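Nulteck Community Support
Boards > End Effectors > Selection and Comparison

Comparing flat plate fingers and soft pad fingers on clear plastic bottles

Posted by: dobos_lab_desk
March 7, 2018

Our department is preparing a purchasing recommendation for hand-held grippers and has been asked to compare two finger sets before the end of the quarter. Both sets are from the Luna range. The first is the flat plate set, and the second is the molded soft pad set. All trials are carried out at an ordinary office desk by staff who hold the gripper by hand, with the camera mounted on the tool.

The object giving us difficulty is a clear plastic bottle with a screw cap and a rounded shoulder. We have completed 143 grasps to date, divided between the two finger sets. When the plates close on the lower part of the body, the bottle generally stays upright. When they close higher, near the shoulder, it tips toward the operator. The soft pads show less tipping but leave the bottle turned slightly in the grip, so the label no longer faces the camera.

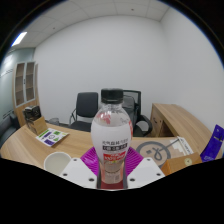

The second concern is the view itself. We use the wide-angle lens supplied with the Skadavden camera kit, and straight edges toward the sides of the picture are strongly curved. Our reviewers would like to measure the tilt of the bottle from the recordings. We would appreciate guidance on the following points.

Is there a recommended grip height for plate fingers on a bottle with a sloped shoulder?

Can tilt be measured from the wide-angle recordings, or is a second camera required?

Should full and empty bottles be reported separately?

Replies (3)

skadavden_optics_user
Our office completed a similar comparison last September and can respond to the second point in some detail.

Tilt can be measured from a wide-angle recording provided that the lens has been calibrated and the recording has been corrected before any angle is taken. Please use a fisheye calibration model. The standard model fits the center of the picture adequately and fails toward the edges. We collected 35 views of a printed checkerboard, taking care to fill the corners as well as the middle, and removed the blurred ones before running the calibration. If the focus ring is moved afterward, the procedure must be repeated.

Even after correction, one camera on the tool will show sideways tilt far better than tilt toward or away from the lens. Your report describes tipping toward the operator. For that direction we would advise a second, fixed camera at desk height, placed to the side. A basic webcam is sufficient. The two recordings can be matched by tapping the fingers together once at the start of each trial.

It would also be advisable to lock the exposure. Clear plastic takes on the brightness of whatever is behind it, and ceiling lights made our edge detection unreliable until exposure and white balance were both fixed.

gripper_bench_2
Use the soft pads. We had the plates for a while and went back to pads for anything round.

luna_fingers_evaluation
With respect to the first and third points, the following practice is used in our evaluation group.

Grip height should be set as a fraction of the straight-sided part of the body, excluding the shoulder. We begin at the middle of that part and move down in equal steps. A flat plate on a sloped surface touches along a very small area, and the closing force then pushes the bottle downward and to one side. The tipping reported near the shoulder is consistent with this. Each height should be marked on the desk fixture so that different operators use the same value.

Before comparing results, please confirm that both finger sets are closed to the same force and at the same speed. Matching the closing width alone will favor the pads, which compress. On our unit the plates also required the mounting screws to be retightened after every session, and a plate that had worked loose gave us up to 9 failed grasps in a single afternoon before the cause was identified.

Full, half-full and empty bottles should be reported separately in all cases. A thin-walled bottle that is empty will deform under a force that a full one tolerates, and the center of mass moves as the liquid does. Caps should be tightened fully for every trial.

We do not agree with the reply above that pads are preferable for all round objects. For label reading, rotation in the grip may be the more serious fault, and the recommendation should state which of the two faults matters for the intended use.

dobos_lab_desk
Thank you for the replies. We will add a fixed side camera, repeat the calibration with the fisheye model, and record fill level as a separate column. The grasps completed so far will be kept as a preliminary set and will not be combined with the new trials.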